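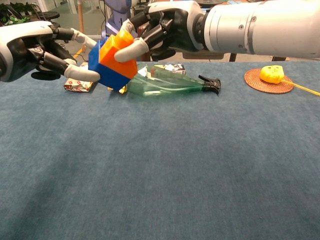
# Two hands, two bricks and a lot of talk

The invitation from Plisska promised "general-purpose dexterity, live and unedited". I have been to enough of these afternoons to know that both halves of that sentence need checking, so I took the early train to Meltmont, walked up from the station past the tyre place and the closed garden centre, and got there before the coffee did.

Plisska rents the ground floor of what used to be a carpet showroom. By half past ten the visitors had filled it: a few buyers from parcel firms, some students, a man filming everything on a tablet, and a party from Baveo, which makes kitchen fittings and has been told by somebody that it needs a robot plan. We were given lanyards and a leaflet. The leaflet used the word "human" eleven times on one side of paper and did not give a price.

The first half hour was slides. I won't go through them. There was a curve going up, and a claim that the hands had carried out 883 different tasks. I asked what counted as a task. The presenter said that picking up a cup and picking up a cup by the handle were two. I asked how many of the 883 would still be there if you lumped the cups together, and was told it was a very good question.

## At the table

Then we were let through to the table, and I will admit I stopped looking at the leaflet.

The job was toy building bricks, the chunky sort made for small children. Orange on top, blue underneath, held up in the air between two robotic hands with white caps on their fingers. If you have never thought about how hard this is, try it in ski gloves. You need to hold both parts, and one hand has to push without the other giving way. A slight twist and the studs jam, and then you have a crooked join that will not go on or come off. Children get the knack of it before they can say what they are doing.

The hands are slow. On a film sped up a few times over, as these films usually are, you would call them graceful. In the room you have time to shift your weight from one foot to the other. What you do notice, standing there, is how the fingers share the work: a tip resting on top, another pressing in from the side, a thumb tucked low against the blue. That is far better than the pincer grippers I was shown two years ago, and I say so as someone who came hoping to be rude.

My trouble is with everything around it. A spray bottle in see-through green plastic lay on the same table, black trigger and all, along with a couple of small wrapped packages and a woven coaster with a yellow thing on a stick sitting on it. I asked for the bottle. Could the hands pick it up and squeeze the trigger? "We can certainly talk about that," said the presenter, and we did talk about it, for longer than it would have taken to try. The bottle stayed where it was for as long as I was in the room.

The tabletop was covered in blue-grey carpet, too. It's a kind surface. A brick dropped on carpet stays close to where it fell, while a brick dropped on a steel bench goes under the radiator. I asked one of the engineers whether they had tested on anything harder and she said yes, and that it went "less well", which was the straightest answer I had all day. I would have liked more of her and fewer slides.

## What the buyers wanted to know

The parcel people wanted numbers. Plisska says the fingertip covers are good for 1,000 grips before they need changing. One of the buyers worked it out on the back of his leaflet and said his night shift would be through a set before the first tea break. He was told the next version would last longer. The next version came up often. It will also be faster and quieter, and will need less setting up, and it had no date that anyone would say out loud.

The Baveo party asked about training. Khokhar, the firm that supplies Plisska with its control software, had sent a team to explain, and they were clear enough: a person shows the robot the job many times over, and the robot learns from the showing. For a simple two-brick join, they said, it took 700 showings. One of the kitchen people asked what would happen if the bricks were a different size. There was a pause. More showings, then — perhaps not as many.

I don't think that is a scandal. It may be the honest cost of teaching a machine to do something fiddly. But it belongs on the leaflet, in the space taken up by the word "human", because a small firm reading it would come away thinking you unpack the thing and point it at the work.

Lunch was sandwiches. I asked again about the price and was offered a follow-up call in February.

I went back for a last look at the table before my train. The students were still there, leaning in, and one of them was moving her own fingers along with the robot's, trying to work out which one she would have used. I did the same for a minute. I would have used my thumb.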